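**Tabletop arm rules, thread.** Posting the ones we use at Trevaskis, as of 23/04/2022. Copy what helps.

1/ Scope first. These cover small arms doing push tasks on a bench - blocks, boards, a plain rod on the wrist. If you have a blade or a heater on the end, you need a different list.

2/ Bolt the board down before you power the arm. Clamps creep. We had one walk 11 mm over a long session and had to throw out the day's runs.

3/ Set the lowest tip height in the controller, and write it on the run sheet too. Two places. If they don't match, the run doesn't start.

4/ Speed cap during setup is 15 percent. It stays there until one full pass has finished with a person holding the stop button.

5/ Hands come off the board before the arm is enabled. If a block falls off, stop the arm, then pick it up. Pausing the script is not stopping the arm.

6/ Check the bracket and collar screws every 400 runs. Paint a line across the screw head so you can see if it has turned. Drandent sells a marker for this, but nail polish works.

7/ Log failed runs the same way as good ones. When we went back through the Paleck set in October, 87 runs had no end note at all. We couldn't use any of them.

8/ One name on the run sheet at a time. If you hand over, sign out, and the next person starts again from rule 3.

9/ Stutomon users: the soft limits go back to default after a firmware update. Load your saved file again and read the numbers before you move anything.

10/ Last one is the reset. Put the blocks back from the printed layout, never from memory - people drift toward the same few starts.
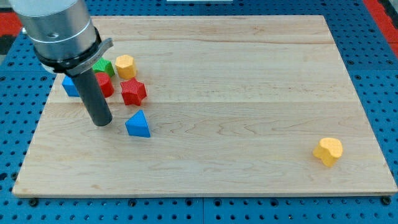
Do the limits need checking again if only the rod was changed?

Treat a new rod as a new setup: measure its length, enter it, and redo rules 3 and 4.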